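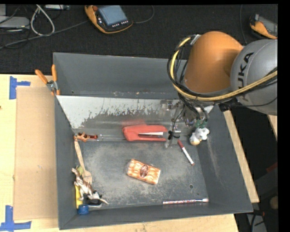
Amegashie Dish Soap Concentrate, Unscented
Sold by Trarkarari Home Goods
Sizes: 1000 ml pouch, 2000 ml refill jug
In stock

Add to basket
Save for later

About this soap

Hi, Gifty Sowah here. I make this one in the little workshop behind our shop, and it's the product I get the most mail about, so I've let myself go on a bit.

I started making dish soap for my own sink. I cook a lot of palm oil stews, and anybody who has tried to get palm oil off a plastic tub knows the orange film I mean. The big bottles from the supermarket got it off in the end, but my hands were cracked all winter and the smell of fake lemon got into the cups! So I messed around with recipes for a long while (my family ate off some pretty soapy plates) and the one I ended up with is thick, has no perfume at all, and goes a long way.

It's named after the street I grew up on, by the way. People ask.

How to use it

It's a concentrate, so please don't squirt it straight on the plate the way you would with regular soap. You'll be rinsing until bedtime. I fill an old pump bottle with 1 part soap and 4 parts cool tap water, put the cap on, and tip it over gently a few times. Don't shake it hard or you'll have a bottle of foam. Let it stand overnight and it thickens up again.

For a full sink of dishes, two pumps of the mixed soap. For a greasy roasting pan, put a spoonful of the undiluted stuff in the bottom, add hot water, and go do something else for a while. Pans with burnt rice need longer, and I leave mine till after breakfast.

Fine for stainless steel, glass, enamel, china and most plastics. I wouldn't soak wooden spoons in it, though I wouldn't soak wooden spoons in anything. Cast iron people, you know your own rules, I'm staying out of it.

Not for the dishwasher. It makes suds, lots of them, and they will come out of the door and across your kitchen floor. I've mopped that floor.

What's in it

Water, coconut-based surfactants, vegetable glycerin, salt, citric acid, and a small amount of preservative so it keeps. No dye, which is why it's the color of weak tea. Batches vary a little. If yours looks darker than the last one, it's the glycerin and it washes just the same.

It can go cloudy if your pantry gets cold. Stand the pouch in a bowl of warm water and it clears up.

Keep it away from kids and out of your eyes, and if it does get in your eyes, rinse with plenty of water and get medical advice if they stay sore.

Which size?

If you've never tried it, get the 1000 ml pouch. Mixed up, it fills a regular pump bottle over and over, and you'll know well before the end of it if you like washing up without a scent. The 2000 ml jug is for people who already know they do. It has a handle and a proper pouring lip (the old jug dribbled down the side, sorry to everyone who bought that one) and it fits under my sink standing up, though you may want to measure yours.

We take the empty jugs back at the shop counter. Rinse them first, please!

Goes well with

Nirninen cotton dishcloths, pack of 7. They start out stiff and get nicer after a couple of washes.
Grarkine coconut fiber scrubber. Rough enough for a stew pot, too rough for nonstick.

Shipping

I pack orders in the mornings and they go out the same afternoon if you order before noon. Pouches ship with the cap taped down. Please leave the tape alone until you're ready to pour, and if anything arrives leaking send me a note and I'll mail another.

Customer reviews

"I was nervous about having no smell because I thought I wouldn't be able to tell if things were clean. Got over that in a week. My husband keeps using it neat, and we're working on that." Four stars

"Took the curry stain off my lunch box lid, or most of it. Wish it came with a pump." Four stars

"Adom Baidoo from the shop talked me into the jug back in March and I'm still on it. Hands much better." Five stars

Reply from Gifty: Pumps are coming! I've been trying out a few, and the first ones jammed with the thick stuff. They'll be listed on this page as soon as I have one I like.

Write a review
Ask a question about this product
Back to Kitchen and Laundry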